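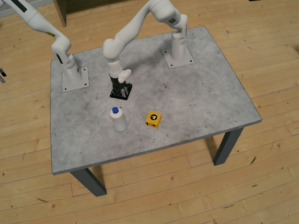 Render: Kitden sim / Gundovine

1/ Gundovine says its new set has 3000 examples of two-arm tabletop work. I've been going through them for a week. Some thoughts, mostly grumpy.

2/ All of it is simulated. Fine, sim is cheap. But cheap is how you end up with 3000 versions of the same afternoon.

3/ Take the one up top. White bottle with a blue cap, little yellow box, two white arms. They did put scuffs on the table and knots in the floorboards, I'll give them that. Nice floor. The policy doesn't grasp the floor.

4/ What I want varied is friction, mass, how full the bottle is. I looked for those in the config. Found 28 table textures and one friction value.

5/ "But Mirus trained on it and got great numbers." Great numbers where? In Kitden. Same simulator, same contact model. Wake me when it's a real bottle.

6/ Also, who keeps the failed runs? I found 7 in the whole release. Either their scripted controller is a genius or somebody filtered hard and left that out of the readme.

7/ Kocabaş put out 200 teleop demos in May, messy, half of them with fumbles. I'd still start there.

8/ Will fine-tune on both and post the curves, whichever way they go. If I'm wrong about the friction thing I'll say so in this thread.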